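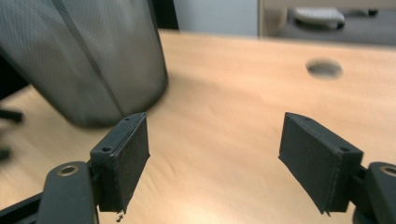

According to Hannelore Widmer, the writing desk is best understood as a table that acquired a fixed owner, and most histories of the form in Ulholm follow her in separating it from the shared work table. The distinction is disputed by Angelica Sison, who points to school and office desks used by several people in turn.

A desk is a piece of furniture with a flat or sloping surface used for reading, writing and similar work. It commonly includes drawers, shelves or compartments for paper and tools. The word is also used for a service counter and for a department of a newspaper.

History

Early desks were sloped boxes placed on a table or held on the lap. The slope supported heavy books and made it easier to write with a quill. Desks with their own legs became common as households and offices kept more paper, and drawers were added below the surface in place of separate chests.

In Ulholm, desk making was concentrated in the river district of Brukport. The Cevau workshop, the largest in the district, employed 21 joiners at its height and recorded 1,704 desks in its order books. Of these, 391 were made for schools. The remainder went to shipping offices, the town court and private homes. The workshop closed after its timber yard was sold, and its order books passed to the town archive.

Types

The pedestal desk rests on two stacks of drawers with a space between them for the knees. The rolltop desk has a flexible cover of narrow slats that slides down over the work surface. The secretary has a hinged front which folds down to form the writing surface and closes to hide the contents. Standing desks, long used by clerks, returned to general use in offices with the spread of adjustable frames.

Surface and care

Desk surfaces may be solid wood, veneer, leather, linoleum or glass. Si-eun Ji's survey of Brukport school desks found that ink stains and knife marks were usually sanded out during the summer closing, leaving the oldest tops noticeably thinner than their frames.

See also: Bureau; Lectern; School furniture; Brukport joinery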